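Section 4: Setting up your compartment box

Your Mimel starter set comes with a smoky grey organiser box, and we do recommend giving it ten minutes of your attention before you tip any beads, buttons or findings into it. It's tempting to dive straight in (we've all done it), but a box that has been laid out with a little thought will save you a good deal of picking about later on, particularly once you have added one or two of the Bakilana refill packs to your collection.

You will need:
The organiser box
A soft cloth, slightly damp
A sheet of white paper or a pale tray to work over
The sticky labels from your set
Your beads and findings, still in their bags

Opening and preparing the box

1. Clear yourself a flat, steady surface with room for the lid as well as the base. A pale tabletop is lovely for this, as small dark beads show up at once if they escape.

2. Put the box down with the black latch facing you and hold the base steady with one hand. Ease the latch outwards with your thumb until it lets go. It may feel rather stiff the first few times, so go gently and don't be tempted to lever it with a knife or a pair of scissors.

3. Lift the lid and bring it all the way over until it rests flat on the table. Please don't leave it standing half open, where a passing sleeve could catch it and send the whole lot flying!

4. Wipe out each compartment with the damp cloth, paying attention to the corners, then leave the box open until it is completely dry. Metal findings put away in a damp box will soon lose their shine.

Once the lid is down flat, turn the box whichever way suits you and have a good look at how the inside is divided. The cells vary a little in size, with a longer compartment running along the latch end and smaller square and rectangular ones filling the rest of the tray.
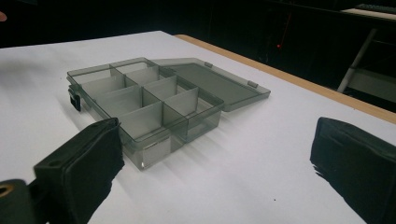 Filling the compartments

5. Begin with the long compartment and use it for anything that doesn't like being bent or folded up, such as head pins, lengths of chain or your threading needles.

6. Sort your beads next, keeping one colour or one size to a cell. A bag of 200 medium beads can be shared between two neighbouring cells if it seems a squeeze. The Ornumar seed beads come in bags of 2,000, and we suggest decanting only a spoonful of these and keeping the rest in the bag.

7. Fill each cell no more than three-quarters full. You'll want space to get a fingertip in, and an overfull cell has a way of spilling into next door the moment the lid goes down.

8. Write your labels and stick them to the top of the lid, each one over the compartment it belongs to. You can see through the tinted plastic well enough to line them up with the lid closed.

Note: If two of your colours are very close (our cream and ivory are a famous pair), put them at opposite ends of the box. They are terribly easy to muddle by lamplight.

Closing and carrying

9. Run your eye along the rim and brush away any stray beads. Even a single seed bead can hold the lid up at one side.

10. Fold the lid back over, press it down lightly with your palm, and push the latch home.

Caution: Small parts are a choking hazard. Keep the box closed and well out of reach of young children and pets.

Caution: Wash by hand in lukewarm water only. The box is not suitable for the dishwasher, and it shouldn't be left on a radiator or a sunny windowsill.

When the box is packed to your liking, move on to Section 5, where you will be choosing your beads for the Gilport bracelet.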